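Research > Orell project > Questions people ask us
3 min read
12 shares · 4 comments

What is Orell, in plain words?
It's our way of checking a robot's grasping skills in simulation before we trouble the real arm. Lefteris Kokkinos started it in June, and we've all grown rather fond of it.

Do the tables have to be so cluttered?
We think so, yes! An arm that copes nicely with one block on a bare surface may come quite undone beside a big bowl, so every trial gets its own mix of odds and ends.

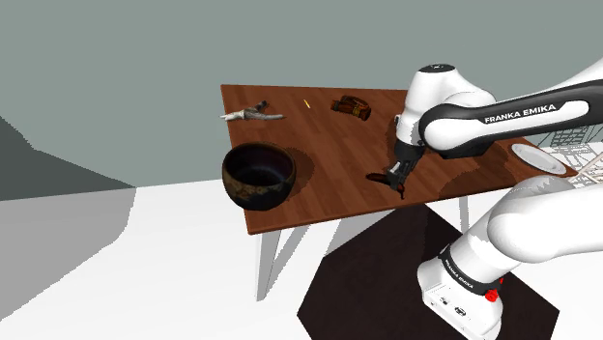

A simulated Franka Emika arm at the table, with a dark bowl at the near left.

How well does it work?
Better than we'd dared hope. Out of 498 simulated trials, 473 ended with the right object lifted – and most of the failures involved thin things lying close to the table's edge, where the fingers have very little room.

Will you try it on a real arm?
We have, a little. We repeated 68 of the trials in the lab at Sturkidham, and the ranking of methods stayed the same, though the scores dropped somewhat.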